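Rote Wäsche waschen, ohne dass hinterher alles rosa ist

Februar ist bei mir der Monat, in dem ich alles durchwasche, was sich über den Winter angesammelt hat. Und irgendwie ist die Hälfte davon rot! Trikots, Bettwäsche, das Küchenhandtuch aus Gelledau, das ich nie wieder bügeln wollte ... Weil mich neulich Fabian gefragt hat, wie ich das mit den rot-weißen Sachen mache (er hat jetzt sehr hübsche rosa Socken), schreibe ich es mal auf.

Zuerst kommt der Farbtest. Ein weißes Tuch nass machen, auf eine Innennaht drücken, eine Minute warten. Ist das Tuch danach rosa, wird das Teil allein gewaschen, und zwar so lange, bis der Test sauber bleibt. Bei mir waren das beim letzten neuen Trikot 4 Wäschen, da muss man halt durch.

Dann sortieren. Rein Rotes zusammen, rot-weiß Gemischtes extra – und bitte keine Jeans dazu, die färben auch gern mal ab. Bedruckte Sachen drehe ich auf links, Reißverschlüsse zu, Taschen leer (ich sage nur Papiertaschentuch).

Gewaschen wird bei 30 Grad mit flüssigem Colorwaschmittel. Vollwaschmittel in Pulverform enthält meistens Bleiche, damit wird Rot auf Dauer stumpf. Trommel nicht vollstopfen, eine Handbreit Luft nach oben sollte bleiben. Bei den gemischten Teilen lege ich noch ein Farbfangtuch mit rein. Schleudern mit 1000 Umdrehungen reicht mir völlig, dann knittert es auch nicht so schlimm.

Und jetzt der Punkt, bei dem die meisten schlampen: sofort raus damit! Feuchtes Rot, das stundenlang auf feuchtem Weiß liegt, kann noch in der Trommel oder im Korb abfärben. Ich schüttle jedes Teil einmal kräftig aus und hänge es gleich auf, die weißen Stellen möglichst nicht direkt unter was Rotem. In die pralle Sonne kommt es bei mir nicht.

Als Korb nehme ich am liebsten einen aus Kunststoff mit Schlitzen an den Seiten, da kommt Luft dran, und zwei Griffe sind auf der Treppe Gold wert. Nach dem Trocknen kommt alles wieder da rein und wird abends beim Fernsehen gefaltet. Meistens jedenfalls.

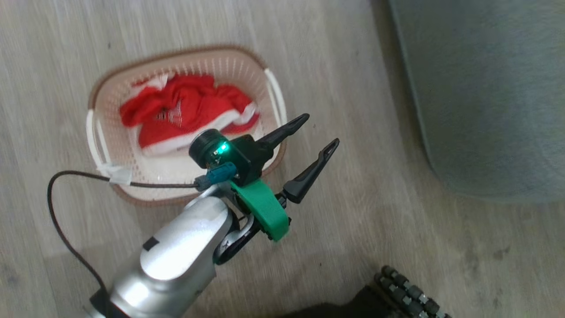

Was mache ich, wenn ein weißes Teil schon rosa geworden ist?

Nass lassen, auf keinen Fall in den Trockner geben und möglichst bald mit einem Entfärber nach Packungsanleitung behandeln, sofern das Pflegeetikett es erlaubt.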